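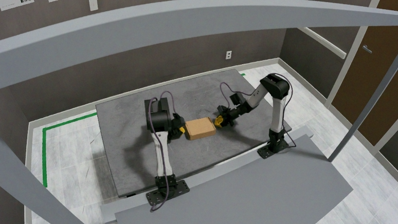 Can I use scores from the simulator to pick which policy checkpoint goes on the real arms?
Use them to rank checkpoints, and then run the top few on hardware before you trust any one of them. The sim success rate itself won't match the real one.

Ticket: Prerano two-arm box task, sim ranking went sideways
Status: open, workaround in place
Component: Ferreira eval harness

OK so, background. We score every Prerano checkpoint in sim first, and back in December the ranking lined up really nicely with what we got on the bench at Anstead. Then I pulled the new Badadport scene build and it all went weird. Checkpoint 29 had been our best one by a mile (84 percent in sim) and it dropped to 8 percent overnight. Same weights, same seeds, same box start poses!

First thing I tried was rolling back the friction settings on the fingertips. No change. Then I swapped the box mass back to the old value, still no change, and I lost most of an afternoon to that one.

What got me somewhere was dumping the wrist views and looking at them next to the old ones. I'd only ever been checking the room view, and that looked fine to me.

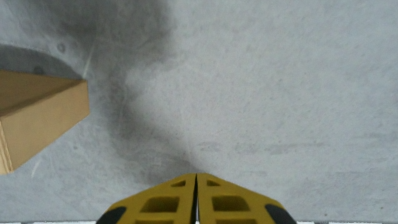
Wrist view, fingers closed, box at the left edge.

The new build renders shadows softer and a good bit darker than the old one, and the wrist cameras get the worst of it. I turned the shadow strength down to the old value and reran 3 seeds, and 29 went right back to the top of the list. So I'm pretty sure it's a rendering thing and the physics is fine, but 3 seeds is thin and I'd like the full sweep before I call it.

Workaround for now: set shadow_strength in the scene config by hand, and clear the render cache or it'll quietly keep the new value (ask me how I know).

Still to do: full sweep on both builds, then rerun the real-arm comparison with the top checkpoints. Leaving this open until the sweep is in.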